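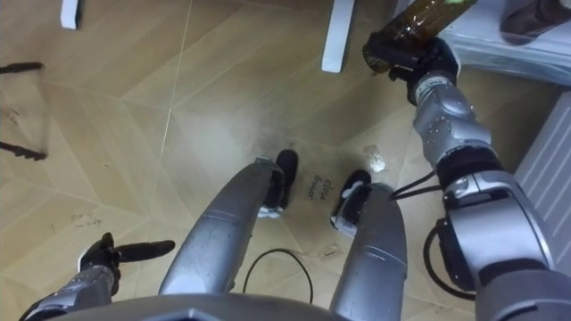
A brown bottle held above a light wood-patterned floor.

Plutness recorded its second album, Garkevero, in a former grain store in Grastitthorpe, and the building sets the terms of the sound. The main room has a decay of just over two seconds at low frequencies, long enough to blur a bass line unless the singer shortens every note.

Bình Phùng, who sings bass, did exactly that. His attacks are clipped on the fast numbers and left at full length on "Sayegh," the only ballad. The group sang in a half circle, one microphone per voice, with a stereo pair set back at 27 feet. Holger Lindholm, the engineer, kept the distant pair high in the mix and used no added reverb.

There is no pitch correction on the lead parts. Kheri Urio takes most of them and tends to sit slightly sharp on held thirds, which the inner voices follow by the second bar. Jianhua Xiao's arrangements leave space for this. Chords are voiced wide, and vocal percussion is absent from half of the tracks.

The weak point is editing. The group sang more than 100 full takes, and two joins on "Sayegh" are audible on headphones as a change in room tone.

Amr Metwally, the baritone, is now rewriting the set for four voices on stage. The first shows are planned for March, without the distant pair.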